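**Tralasier College students to enter garment-folding robot in regional competition**

*For immediate release*

Students of the robotics club at Tralasier College will enter a garment-folding robot in the Javport Student Automation Challenge in January, the college has confirmed. The entry, named Tai, will compete in the household tasks class, which is open to school and college teams from across the region.

The club has 14 members, drawn from the engineering, computing and textiles courses. Work on Tai began at the start of the autumn term and is carried out in the Brinevum Workshop, the college's shared teaching space for design and technology.

Under the rules of the class, each team must pick up, flatten and fold items of everyday clothing that have been dropped on to a table. Points are awarded for the neatness of the finished fold and for the time taken. Teams may be given up to 2 attempts at each garment, and no member may touch the cloth once a run has started.

Tai picks up clothing with a two-fingered gripper. Members guide the arm by hand through each task, and the recorded movements are then used to train the control software. The club has recorded 736 such runs, of which 342 involve short-sleeved tops. The remainder cover towels, pillowcases and trousers.

Valbona Berisha, Head of Engineering at Tralasier College, said: "Soft materials are a demanding subject for students at this level. A shirt never lands in the same shape twice, and the team has had to think carefully about where a fold begins and which edge to take hold of first. The textiles students have made a very real contribution here – they know how a sleeve is set and how a knitted fabric will pull."

Sleeves have taken up much of the present term. The club found that an early version of the software often mistook a doubled-over sleeve for the hem of the body, and members have since gone back to record further runs with tops left in a crumpled state. This work will continue until the entry is submitted.

The college will hold an open afternoon in the Brinevum Workshop before the competition, beginning at 2 pm. Families, local employers and prospective students are welcome to attend, and club members will be present to answer questions. Places may be reserved through the college's main reception.

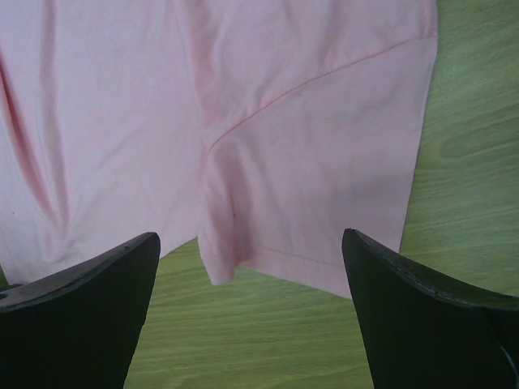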